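Home | Forums | Integration & Cells | Standards and Good Practice | Search | Log in
Last updated: January

Thread: Keep-clear rules for two-arm rigs in furnished rooms – what are you using?

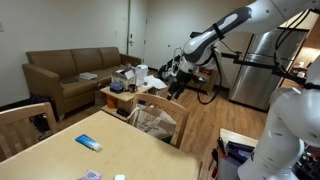 Arm parked over the side table end of the room, sofa at left, dining table in front.

lutham_dave
We're writing up site rules for mobile two-arm setups that work in ordinary furnished rooms, and I'd like to see how others have handled it. Everything I can find assumes a fenced cell or at least a marked floor. We have a sofa, a side table with a kettle on it and a dining table with chairs.

Our draft so far:

1. Risk assessment is done per room layout. If a large piece of furniture moves, the assessment is reopened.
2. No person inside the reach of either arm while drives are enabled, except under hand guiding with an enable switch held.
3. Speed capped at 194 mm/s at the gripper for any motion within reach of seating.
4. Cables tied to the arm or the mounting bar wherever possible. Any loop hanging from the wrist must clear the floor and furniture through the full motion.
5. Nothing on furniture inside the reach unless it is on the task list.

Rule 5 is where we're arguing. Half the group wants it deleted. The other half wants it enforced to the letter. Interested in what people do in practice.

---

oyelaran_k
Rule 5 as written will be ignored inside a week. People test in furnished rooms because of the clutter. If you clear the side table you've turned it back into a lab bench.

I'd split it. Things that can be knocked over without harm are allowed. Liquids, glass, anything heated and anything on a power lead are out unless the task needs them.

---

wristflange
Agree with splitting it, but the kettle in your photo is a good example of why I wouldn't leave it to judgement. Even if it's never switched on, somebody has to check every time whether there's water in it. Same with the mug. An electric kettle on a small table right by where the gripper hangs would be a stop on any of our sites until it was moved or written in.

The tissue box I couldn't care less about.

---

lutham_dave
Fair. The kettle does get used in some tasks and not others. I suppose the task list should say "kettle, empty, unplugged" in those words.

---

Pustness_Tech
The cable loop bothers me more than the kettle. I can see one coming down from around the gripper toward the floor. Your rule 4 says it must clear the furniture through the full motion. Has anyone run the full motion at low speed and watched it? We had a loop catch a chair back on a similar setup and it pulled a connector before the arm tripped. The force limit watches the joints. It doesn't know about a cable snagging on something a metre away until the pull gets back to a joint.

What we do now:
- sleeve the bundle from base to wrist
- strap at each link, with slack only at the joints
- one person does a slow run after any cable change and signs for it
- chairs count as furniture for the layout check, because they move more than anything else

Also, that paper shopping bag hanging on the chair. Handles are snag points. I'd ban bags on chair backs outright.

---

lutham_dave
Slow run is done at the start of the day, but not after every cable change. Will add that. Bags on chairs as well.

---

melerent_ops
I'll disagree with some of this. You're all writing rules as though the hazard is the objects. In a living room the hazard is people behaving as they do in a living room. They sit on the sofa. They put papers down on it. They walk through to the fridge. I'd throw out half the object rules and spend the effort on access.

Questions I'd want answered before any of the above:
- Who can come through that door at the back while the arms are live?
- Can the arm reach the fridge? If so, what stops someone going to get their lunch?
- Where does the operator stand, and can they see both the door and the kitchen opening from there?

The tables can wait.

---

wristflange
Nobody said access didn't matter. It's rule 2.

---

melerent_ops
Rule 2 says people shouldn't be there. It doesn't say what happens when they are. A sentence in a document isn't a safeguard. You need an interlock on the door or a scanner at floor level, and a sign for the people who don't read the document.

---

oyelaran_k
Floor scanners in furnished rooms are miserable. We tried one and had 45 nuisance stops over a single shift, nearly all from chair legs being shifted. By the afternoon the crew had muted a zone, which is worse than not having it. Door switches worked well – cheap, simple, and no one was tempted to bypass them.

For the open side we used a retractable belt barrier and a light. Not a rated safeguard, I know. It was listed in the assessment as an awareness measure and the speed cap carried the rest.

---

Valentin Nistor
Moderator
A few points, as this topic comes up often.

The speed cap can't do all the carrying. A cap is only meaningful alongside force and pressure limits for the body parts likely to be contacted, and someone seated on a sofa has their head at a height where a standing person has their stomach. If your assessment was done for standing operators, redo it for seated ones. Head contact should be designed out, whatever the speed.

Second, two arms on one frame need one stop circuit. I still see rigs where each arm has its own e-stop and nothing joins them.

Third, hand tools. I can see red-handled tools along the edge of the cart or surface beside the second arm. Loose tools next to a moving link should be in a closed box or on the other side of the room before drives are enabled. It's a basic housekeeping item and I'd put it ahead of the kettle.

---

lutham_dave
Stop circuit is common to both, tested monthly. Tools point taken, there's no rule for that at all in the draft. The seated height thing we had missed. Our assessment has 9 contact cases and every one of them is standing.

---

Pustness_Tech
For what it's worth our layout check takes a few minutes with a printed floor plan. Sofa, tables and fridge are drawn in, reach is drawn as a shaded area, and we tape the chair positions. If the chairs are off the tape, they go back on before power. We've logged 1,685 checks that way and the plan gets redrawn when the furniture changes.

---

melerent_ops
Tape on a wood-look floor lifts and becomes a trip hazard. Use small corner dots.

---

Pustness_Tech
Ours hasn't lifted. Depends on the tape.

---

lutham_dave
Revised draft, changes only:

2. Add: door switch on any hinged door into the room, wired to a protective stop. Open sides get a belt barrier and a light, recorded as awareness only. Operator position marked on the plan.
3. Add: contact cases to include a seated person. No motion path through the head zone above seating.
4. Add: slow run and sign-off after any cable change. No bags or straps on chair backs.
5. Replace with: liquids, glass, heated items and anything on a lead are excluded unless named on the task list with their condition (empty, unplugged). Light items may stay.
6. New: hand tools boxed or out of reach before drives are enabled.
7. New: floor plan with reach shaded, chairs marked, checked before power-up.

I've left tape or dots up to the site.

---

oyelaran_k
Much better. I'd still put a line in 5 about loose paper. It slides off a side table, ends up underfoot and then someone steps in to pick it up. That's your access problem again.

---

melerent_ops
Yes, that one I agree with.

---

wristflange
Can you post the floor plan template when it's done? Happy to swap it for our cable sign-off sheet.

---

lutham_dave
Will do. Needs the site names taken off first.

Home | Forums | Rules | Contact moderators | Back to top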